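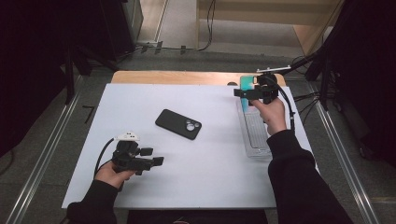
A phone in a matte black case, face down on a white board.

About Gallholm

Gallholm is a repair shop for the small things people carry, wear and listen to. We fix phones and tablets mostly, but also radios, hearing aid chargers, e-readers, electric toothbrushes when we can get them open, and one accordion (long story, and it still wheezes a little on the low notes). If it fits through our front door and you would rather keep it than replace it, we would love to take a look.

The shop was started by Josefina Tapia and Marlene Kennedy, who met while working the returns desk at a department store and got tired of watching perfectly good things go into the bin behind it. Marlene had been fixing radios since she was a girl, on her grandfather's porch, and Josefina had a very good head for figures and a station wagon. They rented half of what used to be the Lévesque bakery on the corner, put up two shelves and a bell, and opened on a rainy morning in July with a borrowed cash register that only opened if you hit it on the left side. The first customer wanted bread. The second one had a kitchen radio with a split speaker, and Marlene fixed it while he waited and ate one of her sandwiches.

We have since taken over the other half of the bakery too, and people still call the place Lévesque's, which we don't mind one bit. The old oven is still in the back wall. We keep the parts drawers in front of it, 116 of them, labeled in Marlene's handwriting, and new staff get a week or so of grace before they are expected to read it.

Who you'll meet

Josefina is at the counter most mornings, and she is the one to talk to about prices, pickups and whether your grandmother's clock radio is worth the trouble (she will nearly always tell you yes, so please bear that in mind). Marlene has cut back her hours but comes in for anything with a dial on it.

Shanthi Khondokar runs the phone and tablet side. She came to us from a job at an office supply company called Hultia, where she had been fixing her coworkers' screens at lunch for years, and she brought half of those coworkers with her as customers! If you have a question about a battery, Shanthi will give you the long answer, and you'll be glad you have it.

Harvey Charbonneau does sound: headphones, speakers, record players, and the accordion. He likes to test things with the same scratchy polka record every time, so if you hear it from the sidewalk, something has just been put back together.

Consuelo Orozco looks after our evening classes and answers the phone in the afternoons. She used to teach fourth grade and it shows in the best way. Everybody gets a turn and everybody cleans up their own screws.

How we work

Bring your item in and tell us what's the matter with it, in whatever words you like. "It makes the noise again" is a fine place to start. We'll look it over, write you a price and call before doing anything beyond it. If we can't fix it, you don't pay, and we'll give it back to you in one piece. For phones, please back up your photos first if the phone will let you, and bring the charger along too, as a surprising amount of trouble lives in chargers.

Last year we sent almost 364 phones home again, along with 156 radios and speakers, and Josefina has the ledger to prove it.

Evening classes

We hold beginner classes at 6:30 in the evening through most of the year, with a break in July when the back room gets too warm for anyone to hold a screwdriver. The first one covers opening things safely, and after that you can bring something of your own from home. The pupils have named the big worktable Sendar, after a badge that fell off an old tape deck and got glued to its leg, so if someone tells you to leave your coat on Sendar, that's where they mean.

There is coffee, there is usually cake, and the door on the side street is the one without the step. Ring the bell twice if we don't come right away. Harvey may have the record on.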